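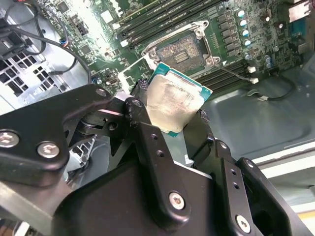

Desktop processor at the open socket, old thermal paste still on the heat spreader.

Tracing and fixing heat problems in an office desktop

Written by Covadonga Tejada, bench notes by Mawar Siregar. Last revised May 2022.

This page covers desktop towers that shut down under load, run their fans at full speed, or slow down after a few minutes of work. It applies to machines with a socketed processor and an air cooler. Small all-in-one units and laptops have their own page. The procedure assumes you can remove a side panel and have opened a computer before.

Most machines that come to the Onorstead bench with a heat complaint have dust in the cooler, a failed fan, or a bad fan setting in firmware. Dried thermal paste comes after those. Work in the order given and stop when the temperatures are back where they should be.

What you need

Screwdriver to fit the case and cooler screws
Can of compressed air, or a small electric blower
Isopropyl alcohol, high purity
Lint-free wipes and cotton swabs
Thermal paste (we use Trilitz, but any non-conductive paste is acceptable)
Anti-static wrist strap
Flashlight
Something to log temperatures with

Record a baseline

Do not open the case yet. Start the machine cold and let it sit at the desktop for 10 minutes with no programs open. Write down the processor temperature, the room temperature, and the speed of each fan that reports one. Then run a sustained processor load for the same length of time and write the same values down again. We log with Monisari and export to a text file. The firmware setup screen also shows temperatures on most boards, but it can't show you the machine under load.

Subtract room temperature from processor temperature in both cases. The difference is the value to keep. A machine tested in a cold room in March and again in a warm one in July will show different absolute readings with nothing wrong.

Look at the shape of the curve as well as the peak. A temperature that jumps to its maximum within a second or two of load starting points to poor contact between processor and cooler. A temperature that climbs steadily for several minutes and never levels off points to poor airflow, since the heat is reaching the fins and staying there. Both can be present in the same machine.

Check the software side

Open the list of running processes and sort by processor use. A stuck update service or a search index that never finishes will keep a healthy machine hot. End the process or let it complete, then take the idle reading again.

Check the power plan. A plan with the minimum processor state set to maximum keeps the clock high at idle. Set it back to balanced.

Enter firmware setup and find the fan control page. Confirm that the processor fan header is set to the right mode for the fan: four-pin fans use PWM control, three-pin fans use voltage control. A three-pin fan on a header set to PWM will run at full speed all the time. If someone has saved a custom curve, load the default curve and save. Record the old curve first in case it has to go back.

Shut down and open the case

Shut down from the operating system. Switch off the power supply at the back, pull the cord, and hold the power button for a few seconds to drain what is left. Move the machine to a clear, stable surface with good light. Remove the side panel and lay the tower down so the board faces up.

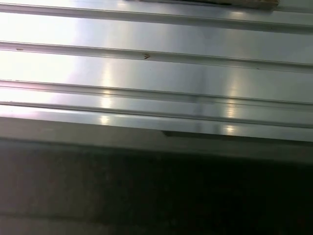 Keep screws from different parts of the machine in separate trays. Case screws and drive screws are often close in size but differ in thread, and forcing the wrong one will strip the hole.

Put on the wrist strap and clip it to bare metal on the chassis. Painted metal is not a reliable contact.

Clean out the dust

Take the case outdoors or to a vented area if the dust is heavy. Hold each fan still with a finger or a swab before blowing air through it. Work from the inside toward the outside, in short bursts, with the can upright. A can tilted too far will spray liquid propellant.

Clear these areas in order:

Processor cooler fins, including the side hidden under the fan
Front intake and its filter
Rear exhaust fan
Graphics card cooler, if fitted
Power supply intake, from the outside only

The layer that does the most harm is the felt-like mat that builds up between the fan and the fins of the processor cooler. It can't always be seen from above. On most coolers the fan unclips or comes off with a few screws. Take it off, lift the mat out with tweezers, and then use air on what remains.

Wash foam or mesh filters in plain water and leave them to dry fully before refitting. Never open the power supply housing.

Check the fans and cables

Spin each fan by hand. It should coast and stop smoothly. A fan that grinds, wobbles, or stops at once has a worn bearing and should be replaced with one of the same size and connector. Oiling a sealed bearing buys a few weeks at most.

Check airflow direction. Air leaves a standard axial fan on the side with the motor struts. Front fans should pull air in and rear fans should push it out. Mawar logged a tower, tag 761, in which the rear fan had been refitted backward after an earlier repair. Turning it around lowered the load reading by 13 degrees Celsius with no other work done.

Route loose cables away from the fan blades and out of the path between the front intake and the cooler. Tie them to the chassis where there are holes for it.

At this point, close the case and repeat the load test. If the difference from room temperature is now acceptable, skip to the final checks.

Remove the processor cooler

Unplug the cooler fan from the board. Run the machine briefly first if you can, as warm paste releases more easily, then shut down and disconnect power again. Loosen the cooler screws in a cross pattern, part of a turn at a time, or release the push pins with a quarter turn each.

Do not pull straight up. Twist the cooler gently from side to side until it moves freely, then lift. On pin-grid sockets, the processor can come out with the cooler even though the lever is locked. If that happens, set the whole assembly down with the pins facing up and separate the parts by sliding.

Clean both surfaces

Wipe off the bulk of the old paste with a dry wipe. Dampen a fresh wipe with alcohol and clean the heat spreader from the edge toward the center. Change wipes as they load up. Use a swab for the corners. Repeat until a clean wipe comes away with no gray on it. Do the same for the cooler base.

If paste has run over the side of the processor, take the processor out and clean it in your hand, holding it by the edges. Never touch the contacts, and never put a wipe or a swab near the socket contacts. Before you put the processor back, match the corner triangle or the notches to the socket. Lower it straight in. It must seat under its own weight. Close the retention bracket and lock the lever.

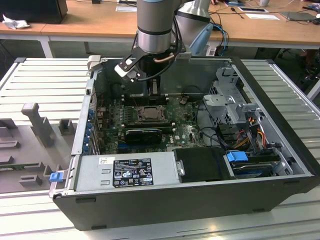
Apply new paste and refit the cooler

Let the alcohol evaporate. Put a single pea-sized dot of paste in the center of the heat spreader. Large rectangular processors need a line or a cross instead; follow the sheet that came with the paste. Do not spread it by hand unless the sheet says to.

Lower the cooler straight down and do not lift it again. If it has to come off for any reason, clean both surfaces and start over. Tighten the screws in a cross pattern until they reach their stops. Push pins should click, and the split ends should show on the back of the board. Reconnect the fan to the processor fan header.

Final checks

Before refitting the side panel, connect power and start the machine. Confirm that every fan turns and that firmware reports no fan error. Refit the panel and run the idle and load tests as before, with the machine back in its usual place. A tower pushed against a wall or shut in a desk cabinet will test differently there than on the bench.

If the load reading is still high after fresh paste, check in this order: cooler mounting pressure, a protective film left on a new cooler base, a cooler too small for the processor, and firmware power limits set above stock. The Tse worksheet has a line for each.

Save both temperature logs with the asset record, along with the paste used and any fan replaced.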